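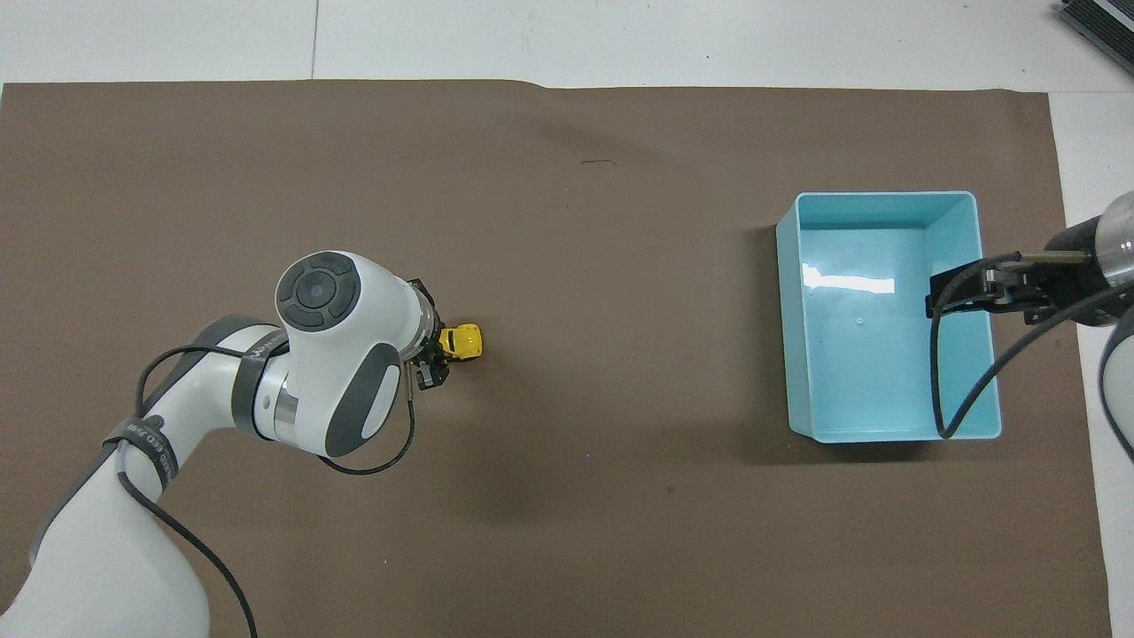 Tendadora demo collection, weekly minutes
3/15/24

Present: Asmaa Cherkaoui, Chaimae Zaki, Yasmine Bensaid, Siham El Ouafi (notes). Ilham out, at Tomthorpe.

1. Toy-to-bin task
Yellow vehicle into light blue bin, shown by hand-guiding the arms. 45 demos kept, 2 thrown out (Chaimae let go too early, both times). Target stays 50. Yasmine wants more start positions on the brown paper, left side esp. Agreed.

2. Bin
Glare on the bin floor from the overhead light. Asmaa: leave it, the policy has to cope. Chaimae would like a matte one. No decison, ask Ilham.

3. Cables
Right gripper cable hangs down into the bin. Yasmine to re-route before next session, check slack at full reach. Left arm cable ok for now.

4. Hand guiding vs remote
Long talk. Hand guiding quicker to learn, but hands get in the head camera view. Remote is cleaner, slower. Sturitz set from January was all remote, 43 demos, and grasps looked better there. Try remote for the last few, same start spots, then compare.

5. Paper
Creased, one dark scuff. Swap sheet only after this task is finished so backgroud stays the same.

Actions
Yasmine - cable, start positions
Chaimae - remote demos
Asmaa - compare w/ Sturitz set
Siham - ask Ilham re bin

Next meeting same time, small room.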